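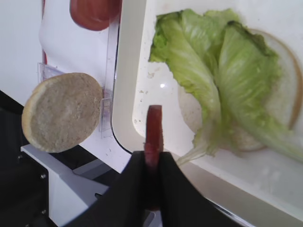
OK quick one because I have to be back at the cell by 6 and I promised myself I'd write this stuff down before I forget it again. Which is what happened in July. Spent half a day relearning my own robot.

So. The sandwich cell. Been babysitting it for Dixit since the spring and most of my week is fingers, holders and wiping. Mostly wiping.

Fingers first. The tomato is the hard one. Bread is easy, bun is easy, lettuce is annoying but you can be rough with it. A tomato slice wants to slide, or fold, or just become juice. We grab it by the faces with the slice standing on edge, one finger each side, and the whole job lives or dies on how hard you squeeze. The old number was set by whoever did the install and it was set on foam discs. Foam! Works great on foam. First real tomato went through like a wet receipt.

What I do now:

Close slow. Way slower than you think. Stop on contact, then add a hair. I used to close to a fixed width but slices aren't a fixed width, Handon (our produce guy) cuts them however the day is going. Go by force, set the width as a floor so it can't crush past that.

Check the finger faces every morning with a dry glove. If the glove drags, fine. If it slips there's film on there and you'll be dropping slices by lunch. Soapy water, then plain water, then dry. No degreaser, I did that once and the surface went weird and I had to swap the pair.

Check they meet. Close on a strip of paper, pull. Should be the same tug at the tip and lower down. If the tip lets go first, one of the fingers is canted. Loosen, reseat, tighten the two screws a little at a time, back and forth, don't run one all the way down and then do the other. Ask me how I know. Then close on paper again.

I pull the fingers off completely every 3000 cycles. Trevov (they did the integration) says you can go longer. Maybe you can. The gunk I find in the mount says otherwise. Tomato seeds get in places.

Holder. The clear acrylic one with the white backing. Ingredients stand up in it so the gripper can come in from the side, and the fit is fussy. Too snug and the slice tears on the way out, too loose and it leans and the wrist camera sees an egg where there should be a circle. I shimmed ours and it has been OK. Two things on acrylic. One, alcohol wipes are bad for it, it goes cloudy and gets those tiny cracks by the edges. Warm water and a soft cloth, thats it. Two, it's clear, so it messes with the vision. Every little edge throws a reflection. Janelle Dela Peña had the fix for that one, she moved the pick lookup so it happens from a pose slightly off to the side, and the bad detections dropped to almost nothing. Took her 12 minutes. I had been fighting it with exposure settings for I don't want to say how long.

Speaking of glare. White tray, glossy, overhead light. You get one big bright spot on the floor of it and the spot moves relative to the camera when the arm moves, so don't train or tune anything off the tray floor. Use the rim. The rim is a nice curve and it's there in pretty much every approach. Crumbs also, crumbs look like features if your threshold is too eager. I brush the tray between runs when I remember. Would love a matte tray. Have asked for a matte tray.

Lettuce. Romaine, big leaves. They hang off the bread, long ribs sticking out past the crust, and I have quit caring about that from the robot's side, but it matters for the next pick because a rib can sit right where the finger wants to go. So the tomato drop comes in high and then straight down. Used to come in at an angle to save time. Saved 300 milliseconds and dragged a leaf off the bread every so often. Not worth it. Straight down.

Place height. You want the slice let go low, barely over the leaf, and you want to open slow too because a damp slice will stick to one finger and ride along with it. If it keeps sticking to the same side every time thats a dirty finger, see above. If it's random, it's just tomato. I added a tiny wiggle on release. Looks silly. Works maybe most of the time, I haven't done a proper test so don't quote me.

Recal. After any finger swap I redo the tool center point, no exceptions, even if "it's the same part". It's never the same part. I touch off on a pin, four poses, and if the error is over 2 mm I start again. Then one dry run at low speed with nothing in the holder, watching the bracket clearance on the way in, then one with bread, then tomato. Do NOT skip the dry run. The left finger goes past that white bracket with not much room and I have the scuff to prove it.

Spares I keep in the drawer: pair of fingers, mount screws (the little ones vanish), one holder, brushes, paper strips. The Sireck cable finally came so that goes in there too. The old one was getting flaky right at the bend by the wrist. If your gripper drops out only in certain poses, go wiggle the cable before you reinstall any software. Please.

Still to do: the lookup pose for the second holder position, a label on the force setting so the evening person quits bumping it, and I owe Janelle a coffee and a writeup on the release wiggle. Will post the settings when I've run them on a full shift. Ok going, it's 5:40.

Filed under: robot upkeep, grippers, shop notes

Get new posts by email. Enter your address and hit Subscribe. Unsubscribe whenever.

Contact | © All rights reserved | Back to top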